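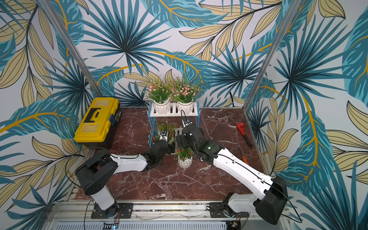 Both arms at the plant stand, one gripper at each of the red-flowered pots.

Hi all,

Replying below the quote, as I was told off for top-posting last time.

> From: Siiri Väisänen
> Subject: Re: narrow fingers vs. wide fingers
>
> Nice to see the Fajardo bench going again. Before you swap anything
> else, could you say how the narrow fingers do on the fake plants? Ours
> at Clevthorpe grab leaves along with the pot and then let go of both.
> Also, is the wrist camera worth the extra cable? We're still working
> from the fixed view only and I'm not sure what we're missing.

Siiri, the short answer is yes to the camera, and I wish I'd put it on in February!

I ran the same pick with both sets of fingers, 288 tries in all, moving the pots between the table and the shelves of the stand. The Wastura fingers (the narrow ones) missed 6. The Zemia pair missed 90. I expected a gap, but that's huge, and I went back through the logs twice to make sure I hadn't swapped the columns. Most of the Zemia misses were on the lower shelf, where there just isn't much room to open up between the side frames. On the top shelf the two sets were close enough that I wouldn't pick a winner.

Leaves are still a pain. What helped was coming in lower and at more of a slant, so the fingers meet the pot before they meet the greenery. I also slowed the last bit of the close way down, and that did more than any of the force settings I'd been fiddling with. Try that first – it's one number in the config and you don't have to take anything apart.

As for the camera, the fixed view is great for seeing where the elbows are going, and I'd never give it up with two arms sharing one table. But the forearm and gripper cover the pot at exactly the moment you want to see it. From the wrist you get both fingertips and the flowers together.

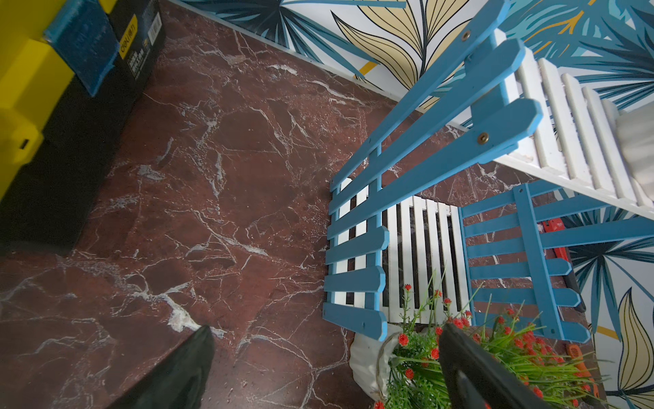
Wrist view, fingers at the bottom, red flowers lower right, toolbox upper left.

One thing to watch is the slats. You can see the marble through the gaps, and my depth readings jump back and forth between the shelf and whatever is under it. I'm using a median over a small patch for now (ugly, but it holds up). If anyone has a cleaner fix I'd love to hear it.

The cable was easier than I feared. Leave a generous loop at the wrist, clip the rest along the forearm, and turn the joint through its full range by hand before you power up. I had 2 snags, both before I added the clips.

Next I want to try the toolbox handle and the wrench, which should be much kinder to the wide fingers. Siiri, if you send me your finger drawings I'll happily print a set and run them on the same pots.

Cheers from Fajardo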